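Fludness Opens Teaching Workshop Where Textile Workers Show Robots How to Fold

August 17, 2022

FLUDNESS – Rodeck, a maker of small two-arm robot workstations, today announced the opening of its teaching workshop in Fludness. In the workshop, people with experience in laundry and textile work control the robot arms from a distance and show them how a cloth is spread, straightened and folded. The recordings of this work are then used to train the robots to do the same task without an operator.

The workshop is a common project of Rodeck and Grutetti, a company that washes and rents textiles for hotels, sport clubs and clinics. The first preparations started in May, when Grutetti sent a group of its folding staff for a trial period. After the trial, both companies decided to continue and to give the workshop its own rooms in the former dye house on the river side of the town.

Until now the workshop has collected 2519 complete demonstrations. Each one begins when the operator takes control of the arms and ends when the cloth is folded and put down. Demonstrations in which the operator gives up are also kept, but they are stored in a separate collection and are not included in this number.

Teaching by hand and by remote control

Rodeck uses two methods of teaching. In the first method, the operator holds the robot arm directly and guides it through the movement. The motors are set to a soft mode, so the arm follows the hand with little resistance. This method is used for short actions, for example closing the gripper on a corner, or lifting one edge.

In the second method, the operator sits at a separate desk with a pair of smaller control arms, developed by Rodeck together with the engineering office Katayama. Whatever the operator does with the control arms, the working arms repeat at the same moment. Folding is taught mostly with this second method, as it needs two hands that work together, and it is difficult to guide two arms by hand and at the same time keep one's own body away from the table.

New operators receive two days of introduction. They begin with a small towel and continue with shirts and larger pieces. According to the experience of Rodeck, people who have folded textiles for many years learn the control arms faster than people who know robots but have never worked in a laundry. They know already where to take the cloth, and they only need to learn how to do it with two fingers on each side.

The workstations

Every station in Fludness has the same construction. Two arms are fixed to an aluminum rail at the front of a white table, and plain walls close the table on the other sides. The walls are kept in one pale color, so that the recordings show the cloth clearly and do not change when somebody walks through the room.

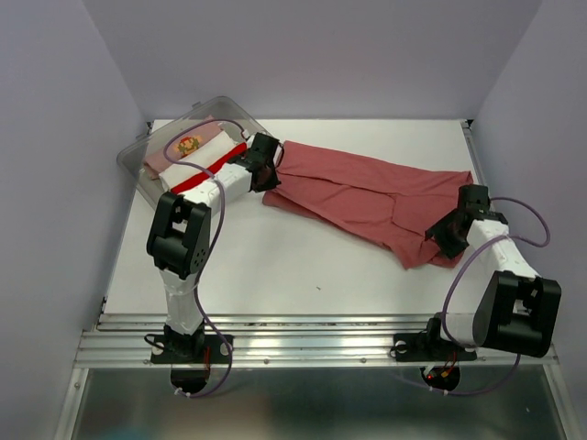 Two arms at work on a large red cloth at a Rodeck station, with folded pieces in the bin at the back left. Photo: Rodeck

The textiles for the lessons come from the regular stock of Grutetti and from donations by its employees. They have different sizes, colors and prints, and many are old. Rodeck asked for this mix on purpose. A new cloth from the package has sharp folds and lies flat almost by itself, while a cloth that has been washed many times behaves in a softer and less predictable way. At this moment 279 different pieces are in use. Pieces with holes or loose threads are not taken out, only marked in the list.

The operators are free to choose how they fold. Rodeck gives them the wanted size of the result and asks that the front side is up, but it does not write down the single steps. For long pieces, some operators prefer to straighten the whole cloth first, and others make the first fold quickly and correct the corners later. Both ways are recorded and both are used in training.

First results

In the last test before the opening, a robot trained with the recordings was given 200 cloths, one after the other, each dropped on the table without order. The test was done with towels and shirts only. The robot finished the small towels well, but it was slower than a person and had difficulties with long sleeves. Bed linen and other large pieces were not part of this test, and for them Rodeck does not yet publish any result.

"We do not say that the robot can fold everything," the management of Rodeck states. "We say that it can learn from people who are good at this work, and that these people must have a place where they can show it in peace. The workshop is this place."

Grutetti underlines that the demonstrations are paid working time. Employees who take part stay in their normal contract and receive an additional payment for each shift in the workshop. Participation is by free choice, and employees can return to their usual department at the end of any week. The voices and faces of the operators are not recorded. Only the movement of the arms and the camera view of the table are saved.

Next steps

In the coming months, the workshop will add lessons for fitted sheets and for work aprons with strings. Katayama is also preparing a lighter version of the control arms, after several operators reported tired wrists at the end of a long shift. The new version will have a handle that can be adjusted for smaller hands.

The rooms in the dye house have a total area of 638 square meters. Roughly half of this area is used for the stations and desks. The other part contains storage for textiles, a small repair room and a training room for new operators. Visits by schools and companies from the region are possible after registration.

About Rodeck

Rodeck develops and builds two-arm workstations for light handling tasks. The company has its seat in Fludness and sells its stations to laundries, packing companies and technical schools.

About Grutetti

Grutetti washes, repairs and rents textiles. Its customers are hotels, sport clubs and clinics.

About Katayama

Katayama is an engineering office for control devices and hand tools. It designs the control arms which are used in the Fludness workshop.

Press contact

Rodeck, Press Office, Old Dye House, Fludness. Further photographs and a printed information sheet can be requested from the press office. Reprint of this text is free of charge; a copy is kindly requested.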